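Arm lunges when I release the stop button, simulator says everything is fine
Robots and automation > Faults and safety

Ginette Boychuk
I look after a two-armed robot at a small workshop in Clenach. It runs on a Volletau 2 controller and its party piece is tidying a table: pick things up, put them somewhere else, look pleased with itself. The routine is written in Carrier and we try everything in Havemard first, where the furniture is free.

In April it picked up a nasty habit. If I press the stop button halfway through a move, both arms stop, as they should. If I let the button out and press Resume straight away, it carries on nicely. If I leave it stopped long enough to, say, make a cup of tea, the right arm sets off like it's late for a train. The last time, it knocked a full box of screws off the table and I spent the rest of the afternoon on my hands and knees. The left arm does it too, only it usually has less far to go, so it gets away with it.

The controller then logs fault 147, "following error", and sulks until I restart it. By then the box has already gone.

What I have tried so far:

Swapped the right arm's cable with the left one. No change.
Turned the gripper force down. No change, but it now drops things as well.
Reinstalled Carrier. No change, and I lost my settings.
Ran the same routine in Havemard, pressing stop and resume at every point I could think of. It behaves beautifully. It could be in a brochure.

The speed limit is set to 300 mm a second and I'd have said the lunge was a good deal faster than that. I was standing well back. I would like to go on standing well back, but I'd also like to know what it's doing. Is this a motor fault, or is it something I've told it to do without knowing?

bracket_and_a_half
Sounds like a dodgy encoder. Ours did something similar and it was the encoder. Or the power supply, come to think of it, because we changed both at once. Have you tried turning the speed limit down? Also check the bolts on the shoulder, they work loose.

Edit: sorry, missed that it only happens after a long stop. Might still be the bolts.

Wayne Cormier
Before anything else, please stop using Resume on the real robot until you've found this. Press stop, take it out of automatic, jog the arms home slowly by hand control and start the routine from the top. It's dull, and it will save you a lot of screws.

I doubt it's the motor or the encoder. A bad encoder doesn't care whether you've had tea. The length of the stop matters, and that points at the clock.

A move in Carrier is stored as a list of positions, each with a time against it. While the routine runs, the controller keeps asking "what time is it, and where should I be?" When you press stop, the motors are held. On some setups the clock that the list is read against is not. So you're off with the kettle, the arms are standing still, and on paper the routine is marching on without them. You press Resume, the controller looks at the time, sees that the arm ought to be at the far end of the table by now, and does its best to be there at once.

That also explains your speed limit. It is normally applied when the move is planned. The planned move was perfectly legal. The dash to catch up with it was never planned by anybody, so it was never checked. Fault 147 is just the controller noticing the gap between where the arm is and where it's meant to be, a bit late to be any use to your box.

As for why Havemard won't show it: have a look in the run settings for a tick box called "Freeze clock on stop". It's ticked by default. With it ticked, pressing stop in the simulator halts everything, clock included, so the routine wakes up exactly where it nodded off. Lovely, and quite unlike your robot. Untick it, run the same move, wait a good while, resume. If the arm bolts, you've found your fault without leaving your chair.

If it is that, there are two things to put right:

In Carrier, set the routine's "On resume" option to "Plan again from current position". It should then work out a fresh move from wherever the arm is standing, and the speed limit will apply to that.

On the controller, turn on the start check, which refuses to move if the arm is too far from the first point it's been given. Keep that one on even if the first change seems to cure everything. It doesn't rely on the routine having been written by somebody sensible.

One more thing. Letting the stop button out should never set anything moving by itself. From your post it takes a separate press of Resume, which is right. If it ever goes on the button alone, pull the plug and get whoever wired it to come and explain themselves in person.

And put the gripper force back up.

Ginette Boychuk
Wayne, it was the clock. I owe the cables an apology.

I unticked the box in Havemard, pressed stop in the middle of a reach, waited 11 minutes (there was a biscuit as well) and pressed Resume. The right arm went across like a slammed door. I have never been so happy to see something go wrong. I then did it several more times, which I'm calling testing.

"On resume" was set to "Continue", which sounded so reasonable when I picked it. I'd reinstalled the thing without ever looking at that page, and the default is the same, so I'd carefully put the fault back in for myself. It's now on "Plan again from current position" and the start check is on too. With the clock box still unticked, the simulated arms now take their time and go where they're told, however long I keep them waiting.

To bracket_and_a_half: I did check the shoulder bolts. One was loose. It had nothing to do with any of this, but thank you.

I haven't tried Resume on the real robot yet. First I'm working through the whole table routine in Havemard, stopping it with the arms reaching toward the table and both grippers close to things they could hit, since that's where a lunge would do the most harm.

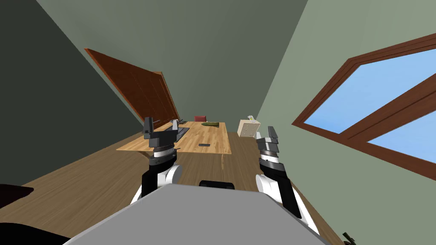

Once every one of those stops has passed with a long wait in it, I'll try the real one at the lowest speed it has, with the table cleared and the screws in another room.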